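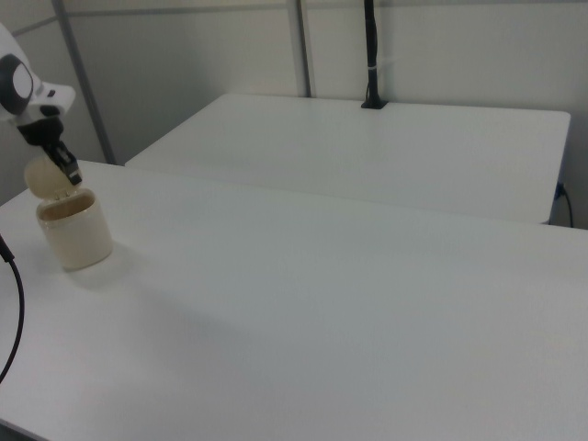

The count for the lid task stood at 1,227 episodes on Tue 20 March, of which I'm prepared to train on 1,000 and change. The remaining 163 are flagged. Most have a gripper width signal that lags the joint states by up to 4 samples, enough to teach the policy that a lid moves before it's touched.

Joaquín Salinas did the bulk of the teleoperation. His episodes are quick and very alike, so I asked Joaquín Herrera to run a block as well. Herrera hesitates above the rim and corrects late. His data raises the validation loss and, on our small test set, improves the rollouts. I want more of it.

Start poses are now drawn by Pukik, our little scheduling script, and the operator places the container to match. Before that we placed it by feel, and the histogram of positions had a lump in the middle you could spot from across the room. The lid angle at reset is still set by hand and still isn't logged.

Off-white container, white table: segmentation is poor along the lower edge of the body, where the shadow does most of the work. I tried a coloured mat at Medina last June and the policy learned the mat. We've stayed with white.

Storage has moved from Kirnar to Dromusby. Checksums match. The episode index had to be rebuilt – it stored absolute paths, my fault – and anyone holding an old copy should pull the new one before labelling anything further.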